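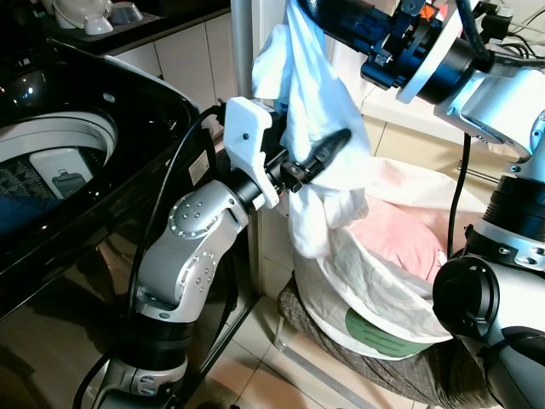 Simone Barbosa asks whether the supply filter can be left in line while the washer hoses are being replaced, and whether the bypass has to be open during the work. It can be left in line. The bypass stays closed; both shutoff valves are closed instead, as given in step 2 below.

4.3 Connecting the Plilumer supply filter to a washing machine

Applies to all Plilumer housings with the Hermans quick-release head. For housings with a threaded head, use section 4.4.

The supply filter is fitted to the cold line between the wall valve and the machine. It holds back sand, rust and pipe scale. It does not soften the water and does not replace the lint filter inside the machine.

CAUTION: Do not fit the filter to the hot line. Hot water will deform the bowl seal.

1. Switch the machine off and unplug it.
2. Close the cold valve and the hot valve at the wall.
3. Place a shallow pan under the cold hose connection and loosen the connection slowly. Let the line drain.
4. Remove the old hose washer and discard it.
5. Mount the bracket on a solid wall or stud with the 2 screws supplied. The bowl must hang straight down, with enough room below it to be unscrewed by hand.
6. Connect the short hose from the wall valve to the port marked IN.
7. Connect the machine hose to the port marked OUT.
8. Tighten both connections by hand, then a quarter turn with a wrench.

NOTE: If IN and OUT are reversed, the cartridge collapses inward and flow drops within a few loads. A collapsed cartridge cannot be reused.

Items to be washed should be kept off the floor under the filter until the leak check is finished.
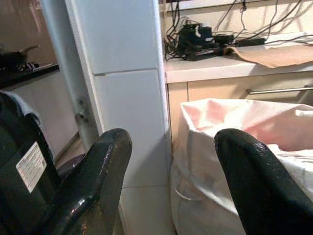 Fig. 2. White bag with its mouth open.

4.3.1 Leak check

1. Open the cold valve a quarter turn and wait for the bowl to fill.
2. Press the red vent button until water appears, then release it.
3. Open the valve fully and leave the line under pressure for 15 minutes.
4. Wipe each joint with a dry paper towel. If the towel picks up water, close the valve, release the pressure and reseat the washer.

The housing is rated for a working pressure of 300 kPa. Where house pressure is higher, fit a reducing valve upstream.

4.3.2 First flush

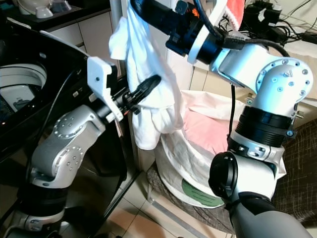
New cartridges release fine carbon dust during the first fill. Run one cold rinse with the drum empty and let it drain completely. If dust or rust is still suspected, rinse a plain white cloth by itself and hold it up by one edge, as with the cloth in Fig. 3, where both sides can be checked in good light. Gray specks call for a second rinse. Brown streaks point to the pipework upstream of the filter.

4.3.3 Cartridge life

Replace the cartridge after 3000 gallons or when the fill time becomes noticeably longer. Write the meter reading on the bowl label at each change.

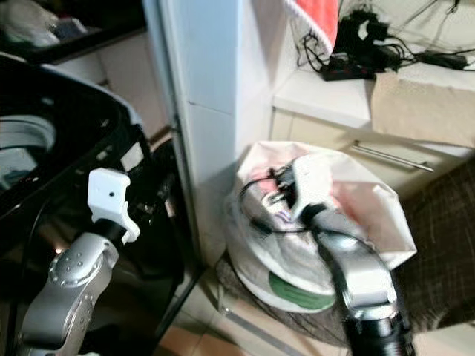
BELLBERG, November. Supplement to section 4.3. Bowl seals shipped from the Menton warehouse are now blue. They are interchangeable with the earlier black seals and take the same silicone grease. Do not use petroleum jelly on either type. Part numbers in the spares list are unchanged.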